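Casting Non-Actors in a Biographical Film: Project Report
Film Studies, second-year group project
Submitted 15th August

Our group of four looked at what happens when a biographical film gives its main part to someone who has never acted. We picked Skeltivero, a drama about a long-distance swimmer, because the lead is a trained swimmer and the rest of the cast is professional. The film was made by Prekwood and runs a little under two hours.

We divided it into 59 scenes and marked each one by how much dialogue the lead has. Silent and nearly silent scenes went in one group, and everything else went in the other. Some scenes were hard to place. The train journey, for example, is mostly silent but ends in an argument, so we put it with the dialogue scenes.

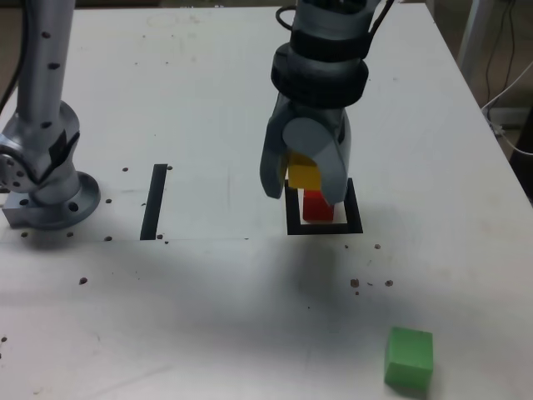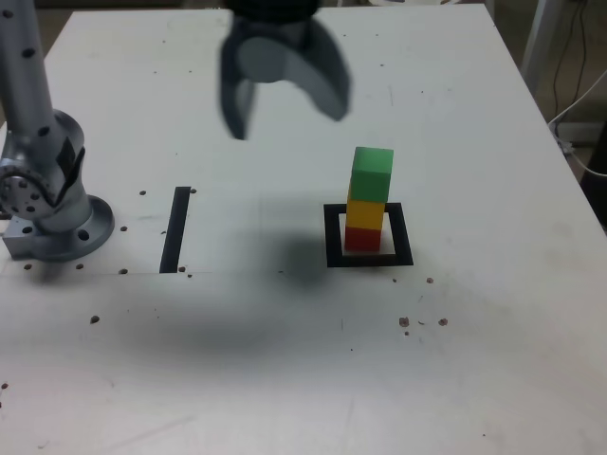

513 words – 4 min read

Results

The lead has little or no dialogue in 40 of the scenes. We expected fewer, given how much the script depends on family conflict. In the swimming scenes the camera stays on the lead for long takes, often from the side, and no double is credited. In the kitchen and hospital scenes the director cuts to the other actor on nearly every long line, so we hear the lead more than we see the lead talk.

The accent changes between the first half and the second. Two of us thought this was meant to show years spent abroad. The other two thought it was a mistake. We did not settle this.

Comparison

We also watched Mollah, a boxing drama from Civent with a professional actor in the lead. Its fights are cut very fast and the face is hidden in most wide shots. Its dialogue scenes are longer and are usually played in one take. The two films have opposite problems, and each one edits around what its lead cannot do.

Problems with the work

We started in May with a longer list of films and dropped most of them when we saw how slow the scene marking was. Our copy of Mollah had no subtitles, and we may have missed lines in the training camp section. We also marked the first reel of Skeltivero before we had agreed on what "nearly silent" meant – that part was done again.

Two films are too few to say anything general about casting. If the project continues, the next step would be to mark shot length along with dialogue, and to add a film where the non-actor has a supporting part.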